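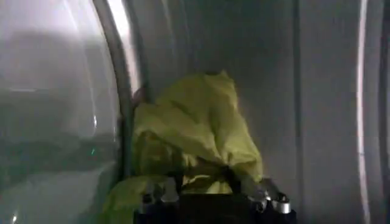 Wrist camera only: how do you measure grasp success on cloth in a drum without looking at the drum?

posted by drumside_k, 10/10/2019

I am trying to reproduce the cloth extraction result from the Osberg report and I can't get close to the published rate. The report describes a policy trained on 2,000 demonstrations, wrist camera input only, and a parallel gripper that reaches through the door of a front loader and takes out one item per attempt. They give a single success figure per fabric class. I have the same camera resolution and a similar gripper.

My numbers on thick cotton match theirs. On thin, shiny fabric I am far below, and I think the difference is in how success is defined. The report says a grasp is scored "from the wrist view at closure." At closure my gripper body covers the contact area. I see a heap of cloth above the fingers and nothing of what is between them. Two people labeling the same 134 closures in my set agreed well on cotton and badly on the thin items.

What I need to know:

Is there an accepted way to label this from the wrist stream alone?
Should the label be taken at closure or later?
Does the glass door matter? I get reflections in the left part of the image and wonder whether the policy is keying on them.

Background: the code is a fork of Dratska, with the reward head removed. Force readings are logged but not fed to the policy.

okoro_bench_user

Label later. The closure frame does not contain the information you want. We use the Okoro protocol, which takes the label from a retreat pose outside the door, with the wrist tilted up so that cloth held in the fingers hangs against a background the drum can't supply.
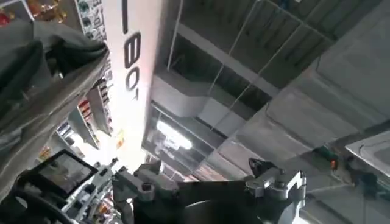 At that pose a held item fills a good part of the view and moves with the wrist, while an item left behind is simply absent. Labelers almost never disagree. The cost is that you lose the time of failure. If the cloth slipped during retreat you know that it slipped and not when. We recover some of that from finger width: log it from closure to retreat and mark the first sample where it drops below the value you get with one layer of the thinnest fabric.

Two cautions. First, the background at the retreat pose has to vary across the training set. If every demonstration ends under the same ceiling, a learned success classifier will pick up the ceiling and the light fixtures and will look excellent until you move the arm. Our first classifier did this. We then collected in 6 locations, Greltthorpe being the last, and held one out each time. Held-out accuracy fell at first and came back once the crops were randomized. Second, gray fabric is the worst case. It has little contrast with a gray ceiling, and a bright lamp in view will pull the exposure down and flatten the folds. Lock the exposure before you start, or at least log it.

On the door: mask it and rerun the evaluation. If the success rate does not move, the policy isn't using it. Ours moved by a small amount on glossy fabric only - I would not draw a conclusion from that without more trials.

tallow77

just use a scale under the basket?? weigh before and after. no camera needed

drumside_k

A scale gives me the outcome per cycle and I do want the outcome per attempt. Also the thin items are near the noise floor of the one I have.

latchpoint

Agree with labeling at retreat, but I would keep the closure label too and report both. The gap between them is a result in itself. A large gap on thin fabric says the fingers close on cloth and lose it on the way out, and that is a finger surface problem. A small gap with a low rate says the policy picks bad points, and more demonstrations may help.

On reproducing the published number: the report pools attempts. As I read the appendix, up to 10 closures on the same item count as one attempt if the wrist has not left the drum. If you score every closure separately you will come out lower than they do with an identical policy. Regrasping is common on slippery cloth and rare on cotton, so that would fit what you describe. Pool yours the same way before changing anything else.

drumside_k

I had missed the pooling rule. Rescoring the logs with it now, and I will add the retreat pose to the next collection. The masked door run is queued after that.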